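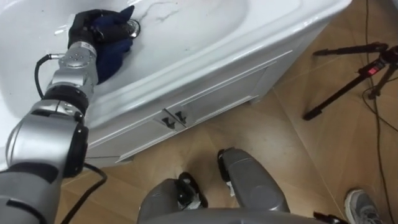 Blue cloth, white basin, mid-wipe by the drain.

tuvon_tiles
Apr 17, 2021
Basin day! I've gone over completely to cloths for the bathroom sink and I'm so pleased with it. Damp cloth, small squirt of washing-up liquid, round the bowl and then a proper push into the bit beside the drain ring (where all the toothpaste ends up). Took me 8 minutes including the rim. Anyone else a cloth person?

lernwood_lou
Sponge person, sorry! A cloth just slides over the gunk at the edge of the metal. I use the soft side of a sponge and an old toothbrush for the ring itself.

sastry88
Cloth every time. Bunch it up tight and you get loads of pressure on it. Sponges go horrible in our house, I had 2 on the windowsill that smelled like a pond.

lernwood_lou
You have to wring them out!!

drasbridge_dee
Lovely white vanity, I do like panelled doors. Are those faint grey lines near the top of the bowl marbling or scratches? Mine has similar and it's roughly 18 years old. Bicarb paste lifted some of them, so they must have been marks off a tap or something.

sastry88
Careful with bicarb on a glossy basin, I wouldn't scrub with it. Leave it sitting, then rinse.

drasbridge_dee
Never had any trouble and I've done it since forever, but fair enough, I do go gently.

tuvon_tiles
Ooh, I'd love to know too, I've never been sure! Will try the paste on a tiny patch first. And lou, I've dug out a toothbrush for the ring, so you've half won.

lernwood_lou
Half will do me! Do the overflow hole while you've got it out, if yours has one.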